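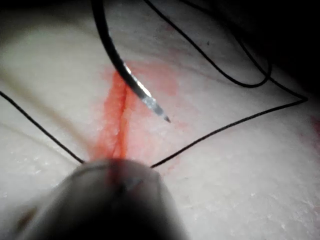

A reader wrote after our March issue to ask why two spools of thread with the same size on the label can break at such different loads, and whether anyone checks. The letter was short and the complaint was fair. The labels on thread describe diameter. They say little about the knot, and the knot is where most thread fails.

## What the label measures

Suture thread is sold by size, and the size system runs in a direction that confuses new buyers. Plain numbers get thicker as they rise. Once the numbers pass zero they are written as a count of zeros, and more zeros mean a finer thread. A 2-0 is heavier than a 4-0, and a 10-0 is fine enough that it is handled under magnification.

Each size is a band with an upper and a lower limit, and two makers can sit at opposite ends of the same band. A thread near the top of its band carries more material and will usually pull stronger. A thread near the bottom passes through with less drag. Both are correctly labeled.

Diameter itself is an awkward thing to measure on a braid. A single filament is close to round and holds its shape under the foot of a gauge. A braid flattens. The reading depends on the weight of the foot, how long it rests and how much tension is on the line, so all three have to be fixed before two results can be compared.

## The braiding floor

Cedel runs its braiders in a long, low building with the humidity held steady through the year. Yarn arrives on cones and is rewound onto small bobbins, and the bobbins ride on carriers that cross in and out of one another along a track. The finished line comes off the top and is taken up on spools of 1000 meters.

The variable that matters most is pick count, the number of crossings in a given length. A high pick count gives a tight, smooth, rather stiff line. A low one gives a soft line that lies down well in a knot but catches on whatever it is pulled through. Carrier tension comes second. If one carrier runs loose, its yarn rides high on the surface and takes less than its share of the load. The line will still gauge correctly, and the fault shows up only when it is pulled.

Some lines have a core of straight yarns under the braid. A core fills out the cross section and keeps the line rounder. It also stretches differently from its cover, and a poorly matched pair will let the core break first while the outside looks sound.

After braiding, the line is scoured to remove spinning oils, stretched hot to even out the yarns, and coated. Coatings are thin, and they have a large effect on how the line behaves. Wax and silicone types both lower the friction of the line against itself. A slick line slides down into place easily and backs out just as easily, so it needs extra throws to stay put. Cedel weighs measured lengths before and after the bath and adjusts line speed on the result.

## Straight pull and knot pull

Two tests are in common use. In a straight pull, the line is held between padded grips and drawn apart at a constant rate until it breaks. In a knot pull, a single simple knot is tied at the middle of the length first. The second figure is always the lower one. Inside a knot the line is bent sharply and squeezed at the same point, and the outer filaments reach their limit well ahead of the inner ones.
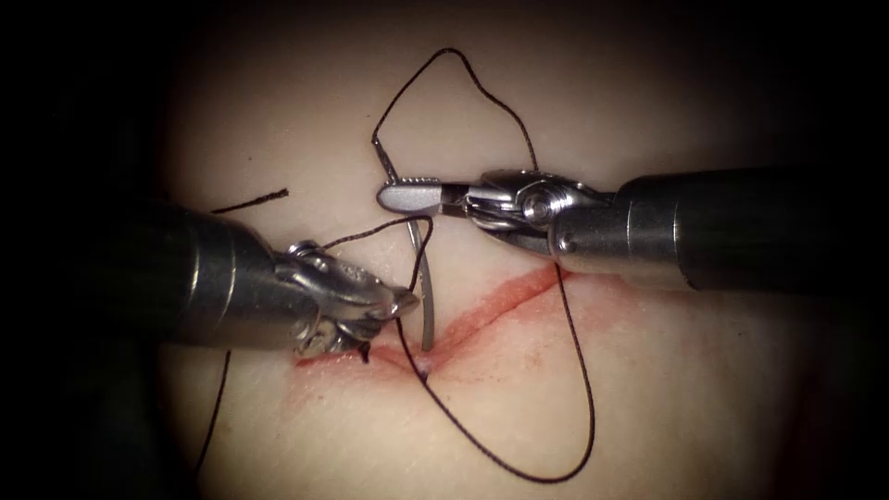

Does a stiffer line make a weaker knot? Stiffness lowers security more than it lowers strength, because a stiff line resists lying flat and leaves small gaps for the throws to work loose.

Russo, which tests for several makers under contract, pulls 100 lengths from each lot knotted and 100 straight. The average is reported along with the lowest single result. Buyers tend to read the average. The lab would prefer they read the low value first, then the spread between the two. A lot with a modest average and a narrow spread is generally better made than a lot with a high average and a few early breaks.

Grip design accounts for much of the disagreement between labs. Flat jaws pinch the line and start the break at the jaw face, and such results should be thrown out and repeated. Capstan grips, where the line wraps a smooth drum before it is clamped, spread the load over a longer path. Russo changed to capstans on all its frames and had to rerun its reference lots, since the old numbers could no longer be used alongside the new ones.

Tying is the other source of scatter. The test knot is simple, but the hand that ties it can set it slack or firm. A small hanging weight, applied for a fixed time before the pull, removes most of the difference.

## Storage

Nylon takes up moisture and softens slightly. Silk does the same and loses more strength when wet than most buyers expect. Polyester hardly changes. Absorbable lines are the demanding group: water is what breaks them down in use, and any water in the pack starts the process early. They are dried, sealed in foil and kept sealed.

Trarnholm makes foil packs for this trade and holds samples in a warm cabinet for 183 days, drawing packs at intervals for knot pull. Failures in the cabinet nearly always trace to the seal and seldom to the foil. A crease across the seal line leaves a channel too small to see, and a dye test will find it in minutes.

Muscombe, a distributor, now asks for the cabinet results with each shipment of absorbable line and prints the lowest knot pull on the carton beside the size. The print is small. It sits below the lot number, on the short end, where it can be read with the cartons stacked.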